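**Kleines Whiteboard wird nicht mehr richtig sauber, was hilft gegen den Grauschleier?**

Kivholm_Küche

Hallo ihr Lieben, ich hoffe, ich bin hier richtig. Wir haben seit ein paar Jahren ein kleines Whiteboard, auf dem bei uns alles landet: Einkäufe, Zahnarzttermine und wer am Dienstag mit dem Müll dran ist. Im November stand die Weihnachtsplanung drauf, und die habe ich viel zu lange stehen lassen. Jetzt sieht man die Schrift noch immer wie einen Schatten, und alles drumherum ist grau. Mit dem trockenen Schwamm verschmiere ich es nur. Spülmittel hat ein bisschen geholfen, Glasreiniger gar nicht. Kann man das noch retten, oder muss ein neues her? Ich hänge ja doch ein wenig daran.

Xiuying Wan

Liebe Kivholm_Küche, wegwerfen würde ich es noch lange nicht! Ich hatte genau das Gleiche und habe mich damals durch allerlei Hausmittel probiert. Am besten ging es so: Die alte Schrift mit einem frischen Boardmarker komplett übermalen, kurz warten und sofort mit einem weichen Tuch abwischen. Die Lösungsmittel im Marker nehmen die alte Farbe mit. Klingt verrückt, ich weiß — aber bei mir war danach fast alles weg.
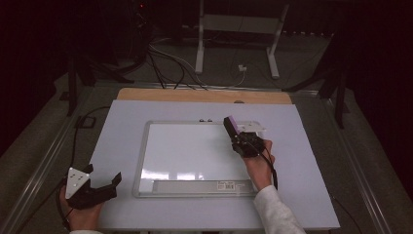

*Kleine Tafel mit silbernem Rahmen, flach auf dem Tisch.*

Für den Rest nimmst du Isopropanol auf einem Mikrofasertuch, und zwar sparsam. Bitte vorher in einer Ecke testen, denn manche günstigen Oberflächen werden davon stumpf. Dann mit klarem Wasser nachwischen und gut trocknen lassen, bevor du wieder schreibst. Leg die Tafel dafür hin, dann läuft dir nichts in den Rahmen (bei mir hatte sich dort einmal eine richtig schwarze Brühe gesammelt). Und wasch auch den Schwamm aus oder tausch ihn, der alte schmiert dir sonst alles wieder drauf.

kandale86

Zahnpasta. Macht meine Schwiegermutter immer so.

Osano_574

Bei Zahnpasta wäre ich vorsichtig, die schleift und hinterlässt feine Kratzer, in denen sich die Farbe erst recht festsetzt. Dasselbe gilt für Scheuermilch und Schmutzradierer. Mit dem Marker-Trick habe ich auch gute Erfahrungen gemacht, bei hartnäckigen Stellen eben zweimal. Seitdem wische ich unsere Tafel alle vier Wochen feucht ab, und der Schleier ist nicht wiedergekommen.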